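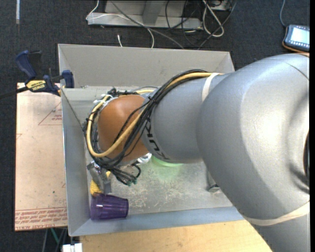
Gobelets à facettes et bacs en métal : vos questions

Publié en mai, par la rédaction de Trisard
Rubrique : Vaisselle & rangement
63 partages — 3 commentaires

Vous avez été nombreux à nous écrire après notre dossier sur la vaisselle de pique-nique, et quel plaisir de voir que les gobelets en plastique translucide ont autant d'amoureux que nous ! Voici les questions qui reviennent le plus.

Pourquoi choisir un gobelet à facettes ?

Pour la prise en main, d'abord. Les pans verticaux donnent des repères aux doigts, et un enfant le tient bien mieux qu'un gobelet tout lisse. Et puis c'est joli ! Dans une couleur translucide, un violet ou un vert bouteille par exemple, la lumière accroche chaque arête et la table prend tout de suite un air de fête, même avec de la grenadine premier prix.

Faut-il les ranger debout ou couchés ?

Debout et retournés si vous avez une étagère propre. Couchés dans un bac, c'est très bien aussi, à condition de ne pas les tasser. Un gobelet évasé roule un peu en arc de cercle et finit souvent dans un coin — rien de grave, il y est même plutôt à l'abri.

Peut-on les empiler ?

Oui, par petites piles, et seulement bien secs. Deux gobelets encore humides font ventouse et il faut parfois les passer sous l'eau tiède pour les séparer. Alignez les facettes au moment d'emboîter, sinon la pile penche. Les modèles Oltamby et Benedetti ne s'emboîtent pas entre eux, nous avons essayé dans les deux sens.

Pourquoi un bac en métal et pas une caisse en plastique ?

Nous adorons le métal pour ça ! Il se rince en deux minutes, ne garde pas l'odeur du sirop et supporte qu'on le traîne de la cuisine au jardin. Le bac rectangulaire ouvert a un autre avantage : on voit tout de suite ce qui reste au fond. Seul défaut, le bruit. Un torchon plié au fond règle la question, pensez juste à le changer souvent.

Mes gobelets sont devenus ternes, que faire ?

C'est souvent du calcaire. Laissez-les tremper une demi-heure dans de l'eau tiède avec un bon trait de vinaigre blanc, frottez avec une éponge douce en suivant les facettes, rincez, essuyez. Si le voile reste, ce sont des microrayures et là, il n'y a pas de remède. Gardez ces gobelets-là pour les pinceaux ou les semis (nos basilics s'y plaisent beaucoup).

Passent-ils au lave-vaisselle ?

Tout dépend du modèle, regardez le dessous. Quand rien n'est indiqué, lavez à la main. Quand c'est autorisé, panier du haut et programme doux.

Où trouver des gobelets à l'unité ?

La boutique Tostden en vend au détail, ce qui est bien pratique quand il en manque un à la série. Les vide-greniers sont une mine aussi, surtout pour les vieilles couleurs.

Je n'ai qu'un seul gobelet violet, les autres sont dépareillés. C'est grave ?

Au contraire, chacun retrouve le sien sans étiquette ! Chez nous, le violet est toujours réclamé en premier.

Cette page a été consultée 2 737 fois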